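**From:** Kwabena Boateng
**To:** the Windirance grippers list
**Date:** Feb 15, 2025
**Re: left jaw closing late, and what do you all do about pads?**

Hello everyone,

Thank you for the kind notes about my last message, and sorry to be slow in answering. I have had the pair from the Bosside set on the kitchen table most of the week (my family have been very patient!) and I think I can now say something useful about the question that came in from Prirport. I'll leave it in here so that you needn't go digging:

> We run two hand-held grippers, and the left one has started to close late on thin things. Cups are fine, pens and sticks slip. The pads look all right to us. We have cleaned them twice. Is it the pads, the pivots, or something in the trigger? We'd rather not take it all to bits if we can help it.

My first advice is to leave the trigger alone until you have looked at the pins. Hold the body still with one hand and try to rock each jaw with the other. A healthy one hardly stirs. If you feel a little knock, find which pin it comes from and nip that one up by a very small amount, then open and close the jaws a good few times before you touch another. I once tightened all the pins in one go, feeling very pleased with myself, and spent a whole evening undoing it.

After that I go to chopsticks. They are the best test I know for pads, being long and thin, so that any twist in the jaws shows up at the far end.
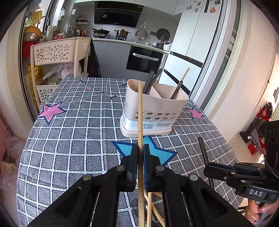 Windirance Notes, no. 3, p. 200

The page in the Notes gives the full order of checks, and I still follow it with one change. It has you test the thin thing last, and I like to do it first, while my eye is fresh. Take hold of the stick between the blue pads, keep the gripper still and see whether the stick wants to lean. If it leans the same way each time, the pads aren't meeting flat, and you can usually cure that by lifting one off, cleaning the old glue from behind it and pressing it back on squarely. Do give the glue a night to settle. I know it's dull.

Then a light cup, which asks the opposite question. A stick tells you whether the jaws meet, and a thin plastic cup tells you whether they squeeze too hard. Close slowly, stop at the first touch, and only then add a little more. Do the same with the other gripper afterwards and write both down side by side, or you'll never remember which was which.

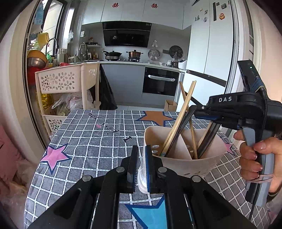
Ankrah wrote back to me off the list to say that pads should be changed every 2,000 closings whatever they look like, and that waiting for them to slip is asking for trouble. I do see the sense in it, though I'm afraid I have never kept a tally and go by feel with a fingertip. If the surface has gone shiny, I change it.

So, Prirport, would you try the rocking first and tell us which pin knocks, if any? I shall be putting in my next order for pads in May and am very happy to add yours to it.

Warm wishes to you all,
Kwabena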